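Home | Tickets | Knowledge Base | Status | Log In

Ticket 804: Subtitles drift on restored animated feature, Bredia player
Status: Open, waiting on vendor
Opened: October 2019

Summary
English subtitles on the restored transfer of "Pluvico" run early after the second reel change. The offset grows through the film and reaches 61 frames by the end credits. Audio stays in sync with picture throughout. The older transfer of the same title plays correctly with the same subtitle file.

Environment
Bredia player 4, screening room build. Source is the Munro restoration, 24 fps, 80 minutes. Subtitles are a separate SRT file made in September from the old broadcast master.

Steps taken
1. Reloaded the subtitle file and restarted the player. No change.
2. Played the film from local disk instead of the network share. No change, so buffering is ruled out.
3. Checked the frame rate flag in the video header. It reads 24. The subtitle file carries no rate information.
4. Applied a fixed delay at the first reel change. Lines matched for the next few scenes, then went early again after the second reel change.

A constant frame rate mismatch would drift evenly from the first line. The log shows steps. Sync holds within a reel and jumps at each join after the first, which points to added frames at the joins.

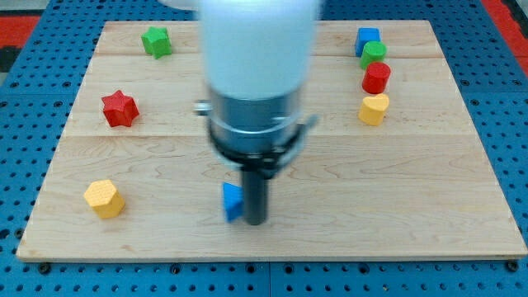 5. Compared both transfers side by side at the second join. The restoration keeps the full fade to black and the painted background that follows it. The broadcast master cuts straight to the kangaroo chase.
6. Repeated at the remaining joins. Same pattern, with different lengths.
7. Ran the file through Rirance with automatic retiming on. It matched the dialog but moved the song lyrics, which overlap the narration. Result rejected. Original file restored.

Cause
The subtitle file was timed to a shortened master. The player is working as designed.

Workaround
Split the SRT at each reel join and shift each part by its own offset. Leave the first part alone. Merge the parts and renumber the lines. The file has close to its limit of 1,000 entries, so do not add blank spacer lines.

Remaining
Vendor to confirm whether the closing song was also extended. The last two lyric lines still clear the screen early after the shift. Do not close until the credits have been checked on the screening room build.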